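Management at Lulden says the cleaners will be "freed up". I've heard that word at two other workplaces, and both times it meant fewer hours by January.

The plan, from a firm called Tarkeo, is to have people clean with grippers in their hands so a machine can pick up the motions. Staff are paid an extra 90 cents an hour for it. Pascal Tanguy, 44, has done the washrooms there for years and asked who owns what his hands know. He got a brochure.

I'm told a robot will need about 3000 recordings before it can manage a sink. Maybe so. I doubt it will notice a slow drain or a tenant who's having a bad week.

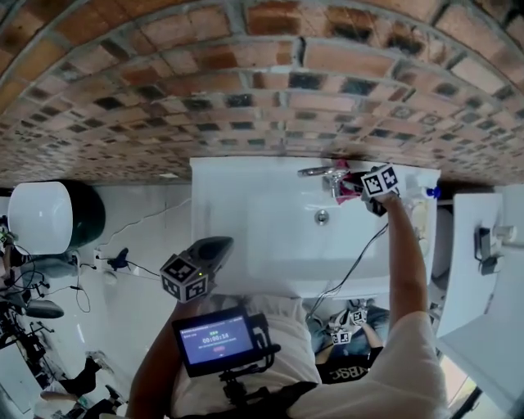

What bothers me most is the price. If a worker's skill is worth copying, it's worth a share of whatever the copy earns, and the labour contract should say so before the next shift starts.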